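# Our robot club cleared the table (mostly)

6/6/21

I've been going to the robotics club for two semesters now, and I have never heard our room as loud as it got over one small packet.

Some background for anyone who skipped my last update. Our club project this year is called Midisora, and the goal is tidying. You dump a bunch of everyday stuff on a table, the robot picks the things up one at a time, and it drops them in a bin beside the table. That's the whole idea! It sounded so easy back in the fall, when we were drawing it on the whiteboard and arguing about what to name it. (Zotard lost by one vote, and the people who wanted Zotard still bring it up.)

We're a club of 17 this year, mostly sophomores, plus Ms. Awwad, who teaches physics and lets us stay until the building closes. Ghada Awwad is also the reason we practice with regular household junk. In May she looked at our foam blocks, said she had never once in her life had to clean up a foam block, and told us to empty our backpacks and bathroom drawers. So now we have toothpaste and a lint roller, and the robot has a much harder job.

The big day was our open run. Every team gets 25 minutes at the table, and you're allowed to reset your code as often as you want inside that time, but you can't touch anything on the cloth. I was on the grasping team with Teun Smits, who wrote most of the finger code and who chewed through an entire pen cap before we even started.

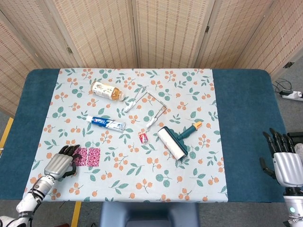 *Left hand on one of the pink packets during our team's turn at the table.*

The packets are the worst. Anything with some height to it gives the fingers a place to go, but a flat little packet just sort of slides along with the cloth, and then the cloth bunches up, and then you've moved everything else on the table too. We had tried 40 practice grabs on packets the week before and I'd rather not say how many worked. Teun's fix was to have the fingers come in low over the edge and curl slowly — way slower than any of us had patience for.

Well, it picked one up. It lifted it, it hung on all the way to the bin, and it let go. People screamed. I screamed! Somebody from the vision team hugged a monitor.

I should be fair and say the rest of our run was a mixed bag. We got the toothpaste on the second try. The bottle rolled, and we spent a good chunk of our time watching the hand follow it very politely. The wire thing with the white ends never left the cloth at all, because our software kept deciding it was three separate objects. The Rees team (they name themselves after their group chat, don't ask) had a better plan for that one and got it in the bin during their turn, so we're stealing their approach.

Next up is getting both arms working together, so one hand can hold the cloth down while the other one grabs. Isetti, the planning program a couple of our seniors wrote, can sort of do this in simulation. On the real robot the arms still wait for each other like two people at a doorway. Teun wants to start on that right away and has already asked for the room key.

If you'd like to join for next year, come by the lab or leave your name with Ms. Awwad. You don't need to know how to code. Bring something weird from your bathroom drawer.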